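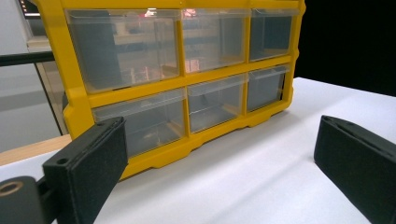
We had one day in Vuswood and a guidebook that was older than me, and I was absolutely determined to see all of it.

My sister thought this was a terrible plan. She had come along on the trip for the cake, she said, and she had already found the cake, at a bakery beside the train station, at eight in the morning. She bought a slice of plum and a slice of something green and ate both standing up while I read to her about the cathedral. It has 1133 carved faces on the outside! One for every family that lived in the city when it was built, and if you find the one that looks like you, the book said, you have to come back.

"Have to, or get to?" she asked.

The book just said have to.

So we went looking for our faces. The square was still half in shadow and a man was hosing down the stones in front of a cafe, and we walked around and around that enormous building with our heads tipped back until my neck hurt. There were bakers and bishops and a woman with a toothache (she had a cloth tied around her jaw, it was wonderful). There was a boy sticking out his tongue. There was a whole row of old men above the north door who all looked like our uncle, and we laughed so hard that the man with the hose turned around to see what was up there.

But no me, and no sister. I was more disappointed than I let on.

We took the tram out to the palace after that, the number 40, which rattles along the river the entire way and has wooden seats polished by what must be a hundred years of coats. Oh, that tram! I would have ridden it back and forth all day. The palace itself went by in a blur of gold chairs and blue wallpaper, and the guide talked so fast that I only caught the part about the queen who kept a goat in the ballroom. My sister caught even less, having sat down on a bench in the second room and stayed there.

By late afternoon we had missed the train to Cavcombe and were waiting for the next one, sharing a bag of cherries on the platform steps. I opened the book again to see what we'd skipped. Somebody had written in the margin next to the cathedral, in pencil so pale I hadn't noticed it all morning. It said: inside, left of the stairs, look down.

I looked at my sister. She looked at the station clock.

"Twenty minutes," she said, and we ran.
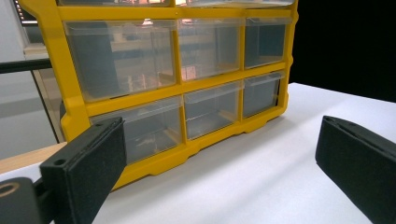

CAVCOMBE, July

It rained the whole way here and I didn't mind one bit. We got in after dark, on the very last train, with wet shoes and no dinner, and the woman at the guesthouse gave us soup and asked what had kept us.

We told her about the running, and the side door that was still open, and the stairs. Left of them, low down by the floor where you'd never look, there was one more little face, worn nearly smooth. It had my sister's chin. It had her exact crooked eyebrow! She crouched in front of it for so long that the lights began going off behind us, one row after another, and we had to feel our way out along the wall.

"And yours?" the woman asked me, filling my bowl again.

I never found mine. I've decided it must be around the back somewhere, high up, where the pigeons sit, and that I'll need a longer visit and a better pair of glasses.

My sister has already asked about the trains. The first one back to Vuswood leaves on Monday, before breakfast, and she wants to be on it. She says she has to.

She's asleep now, with the guidebook open on her chest and a cherry pit on the nightstand. I borrowed a pencil from downstairs, and when she rolls over I'm going to slide that book out and write something in the margin myself.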